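Subject: Re: [garkberg-readers] Next book, and the Larnance ending

Gerrit Dewulf wrote:
> I finished Larnance last night and I'm not sure the ending holds up.
> Jiang spends 34 chapters looking for the man who sold the ferry, and
> then he walks into the customs office on his own. Did I miss a hint?
> Also, are we still reading the Fonow trilogy next, or has that moved
> to January?

Gerrit,

There is a hint, but it's easy to pass over. Look at page 156 in the paperback, where the harbor clerk reads the passenger list aloud and skips a name. Jiang notices and says nothing. I went back and read chapter 6 again after that, and the clerk does the same thing there with the cargo book. 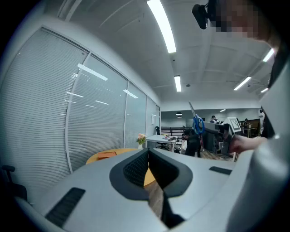 Gripper, looking up

I agree the last part is rushed. The sister gets two pages, and the letter from the bank is never explained. I thought the middle was the best of it – the weeks on the island, when the suspects are all stuck in the same boarding house and the boat won't run.

On your other question, Fonow has moved to January. The library only has the first volume, and there are 38 holds on it. If you own a copy and can lend it, please write to me off list. 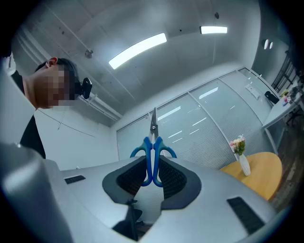

Scissors with blue handles, point up

For the next meeting we'll do the short novel set in Garkberg instead. It's over 200 pages in large print but much less in the regular edition. Please read to the end of part two, where the inspector leaves for the coast.

Magnus Purves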